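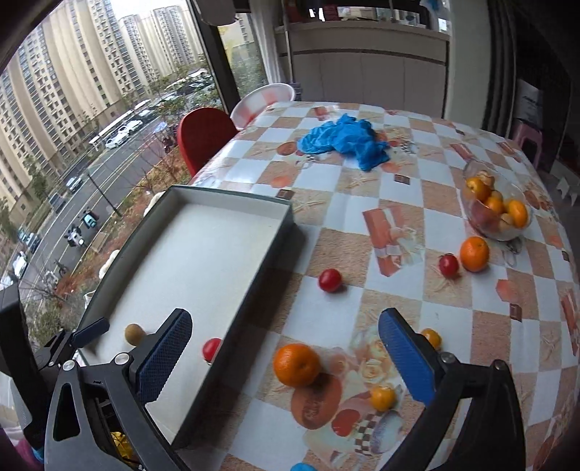 Abb. 1: Handgeführter Greifer am Esstisch, in der Schale eine Kiwi und eine Kirschtomate.

Kursunterlage Eigenbau-Greifer, Blatt 4: Greifen von Obst und Gemüse
Werkstattgruppe Dondirel, Stand 31.10.2020

1. Worum es geht
Im Netz kursieren Bauanleitungen, nach denen ein Zweifingergreifer »alles aus dem Haushalt« fassen soll. Solche Sätze bitte mit Vorsicht lesen. Meistens ist damit ein Schaumstoffwürfel gemeint. Wir arbeiten mit Obst und Tomaten auf einem gewöhnlichen Tisch, weil dort schnell auffällt, was eine Konstruktion taugt.
Grundlage ist der Bausatz Skisance, Gesamtkosten mit Schrauben und Belägen 334 Euro. Die Anleitung verspricht weniger. Wer die Finger selbst druckt, spart etwas Geld und verliert mindestens einen Abend mit Nacharbeiten.

2. Fingerbeläge
Die blauen Beläge haben eine Struktur, die das Abrutschen verhindern soll. Ob sie das besser kann als ein glatter Streifen Gummi, ist bei uns offen. In der Gruppe gibt es dazu feste Meinungen und wenig Messwerte.
Zu prüfen vor jedem Durchgang:
– Beläge stehen sich parallel gegenüber
– kein Spiel an den Gelenkschrauben
– Finger schließen ohne Verkanten
Das Gelenk nach 400 Schließvorgängen nachziehen. Die 796 Zyklen aus dem Evance-Datenblatt gelten für den Leerlauf und helfen uns nicht weiter.

3. Griff an der Kirschtomate
Die Kirschtomate ist klein, glatt und verzeiht wenig. Greifer von oben heranführen, Finger mittig ansetzen, langsam schließen. Kein Nachdrücken, wenn die Frucht schon zwischen den Belägen sitzt. Eine Mandarine gibt nach und verdeckt damit Fehler, deshalb erst danach üben. Wer mit zwei Greifern arbeitet, lässt genug Abstand — die Arme spreizen nach außen weiter, als man beim Hinsehen auf die Fingerspitzen meint.
Gemustertes Tischtuch: fürs Auge kein Problem, für eine spätere Bildauswertung womöglich schon. Gedruckte Früchte und Rosen sind ein ehrlicherer Test als eine graue Platte. Wer seine Erkennung nur auf Grau erprobt hat, sollte keine Erfolgsquote nennen.

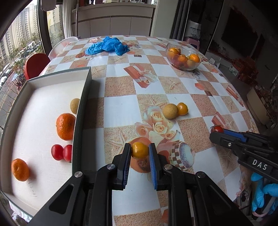 4. Protokoll
Pro Durchgang eine Zeile: Frucht, Griffhöhe, gehalten ja/nein, Druckstelle ja/nein. Fehlversuche werden mitgeschrieben, auch die peinlichen. Eine Tabelle mit 300 Zeilen ohne einen einzigen Ausfall nehme ich nicht an.
Die Vorlage Wanigasekara liegt im Kursordner. Spalte F ist falsch beschriftet, dort gehört die Griffhöhe in Millimetern hinein.

5. Bis Dezember
Beläge in glatter Ausführung montieren und dieselbe Reihe wiederholen, mit Früchten aus demselben Einkauf. Erst dann reden wir über einen Motor.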